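Bendow 2-Piece Steamer and Lidded Pot Set

Stainless steel. Back in stock 8/22/24

Sold by Skullura Kitchen Supply

$49 the set, pickup or post. Steamer pot on its own $19 while the loose ones last.

Quick version: one steamer pot with a perforated insert, one round cooking pot with a glass lid. Both stainless. Does buns, corn, dumplings, a bit of fish, veg for the kids. We use the same set in the shop kitchen, so if you want to know what it looks like after a year of hard water come in and have a look at ours.

What's in the box

Steamer pot with two flat side handles
Perforated steamer insert, lifts out
Round pot, two loop handles
Glass lid, metal rim, copper-colour knob
Care card (English and French)

Lid is for the round pot. Steamer lid sold separately - see bottom of page. People miss this every time so please read it before you ring.

Using it

Water in the steamer pot, below the insert. Not touching it. Bring to the boil first, then food on. Square of baking paper under each bun or you'll be scraping. Leave a gap between them, they swell.

Corn goes in whole if it fits, snapped in half if it doesnt. Husk off. The round pot is fine for corn too, lid on, an inch of water, turn it down once it's bubbling. 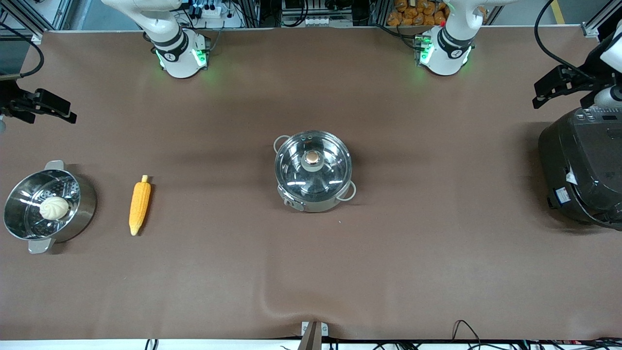

Buns and corn for lunch

Pleated bun on the perforated insert, corn waiting its turn, rice cooker off to the side. Pretty much the whole lunch. Start the rice first, it takes longest. Buns from frozen want a few minutes more than fresh ones, check one before you pull the lot. Consolacion Macaraeg on our front counter does hers over plain water with a splash of vinegar, says they come up whiter. Haven't tested it. Can't hurt.

Rice cooker and food not included. Yes, we've been asked.

Cooktops

Gas, electric coil, ceramic glass. Fine on all three. Induction: the round pot yes, the steamer pot only on some units, so try a magnet on the base before you throw out the packaging. On gas keep the flame under the base and not licking up the sides, the handles get hot enough as it is. Oven mitts for both pots.

Not for the oven. Not for the microwave, obviously.

Cleaning

Hot soapy water, soft sponge. Dishwasher is OK but the lid comes out spotty. White chalky marks inside the pot are minerals from your water - simmer with vinegar for ten minutes, rinse, gone. No steel wool. Soak the insert straight after use, dough in the holes sets like cement.

Questions we get

Can I stack a second insert?
Yes, the Lultar tall tier sits on top. Ordered in, allow two weeks.

Do you sell just the glass lid?
Yes, ask for Boyang in parts and give him the diamater of your pot, measured rim to rim across the top.

Knob has come loose?
Screw from underneath, snug it up by hand. Don't crank on it, it's glass.

Warranty

One year on handles and lid fittings. Doesn't cover pots boiled dry, sorry. Keep the receipt. Email a photo of the problem to Evdokia Sarantis in returns and she'll sort it, usually same day.

Goes with

Lultar tall tier, perforated
Bendow steamer lid, stainless
Baking paper rounds, pack of 500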